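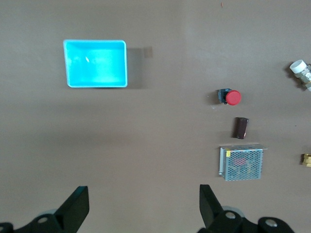 Blue tray on the work table, Discovery Room

Tranier Children's Museum
Opening checks for the Discovery Room and the small animal corner, with comments
Walked round on Thu 27 February by Meirion Wynne and Maritza Sánchez

Thank you to everyone who came in early so that we could get round before the first school party. We have kept the same order as the last sheet, starting at the street door and finishing at the back gate, and where something is only "OK" please take it that we looked properly and were happy!

1. Entrance and coat area

Street door opens fully and closes gently: OK. The new closer is a great improvement, and small fingers have a good deal more time to get out of the way.
Floor mat flat, no curled corners: Needs attention. The corner nearest the pushchair bay has lifted again. Taped for now, but tape is only tape, and we would like a heavier mat before the Easter holidays.
Coat hooks firm: OK, apart from hook 3 on the low rail, which turns in the hand. Maritza has put a bag over it.

2. Discovery Room

Tables steady, edges smooth: OK.
Loose pieces checked against the under-threes gauge: OK. Please do keep the gauge in the drawer and not on the windowsill, where we finally found it after a long hunt.
Marble wall: Needs attention. The second chute from the left has a split along the join, and it would catch a sleeve. Closed with a sign at child height. Colton Paquette has the spare chute in the workshop and thinks it a morning's work.
Pulley seat: Closed. The rope is due for renewal in August, but there is fraying near the knot and we would both sooner have it changed now. We know it is the favourite, and we are sorry to disappoint anyone who has come specially.
Sockets covered: OK.
Light table: OK. Cool to the touch after an hour on.

3. Small animal corner

Hand-washing sinks, warm water and soap: OK on the left. The right-hand sink took a very long time to run warm. Dasteck have been rung and will look at the mixer valve.
Guinea pig enclosure, latch and mesh: OK. Clean bedding, fresh hay, everybody lively.
Tortoise lamp guard: OK. Guard tight, cable clipped well out of reach.
Stick insect tank lid: Needs attention. One clip is missing. There is a book on the lid for the moment (a heavy one), and Anselmo Grajales is bringing clips from home.
Handling session notice: OK, although the print is rather small. Could we have it bigger, and lower down, so that the children can read it too?

4. Corridor and stairs

Fire exit clear: OK by the time we left. Two boxes of leaflets from Darkel were standing in front of it when we arrived, and we moved them to the office. Deliveries really must go straight through, please – even when the queue is at the desk.
Handrail, both sides: OK.
Extinguisher tag 273: OK, in date.
Extinguisher tag 309: in date, but the bracket is loose on the wall. Screws to be replaced.

5. Back garden and gate

Water play drained and covered: OK.
Path: slippery by the compost bins. Swept and gritted, and we will look again after lunch if the frost holds.
Gate lock: OK. Orlando Inga has oiled it and it turns beautifully.

To be done before the weekend: pulley rope, marble chute, stick insect clip, extinguisher bracket. The mat and the sink can follow. Please initial each one on the office copy once it is finished.

Signed: M. Wynne, M. Sánchez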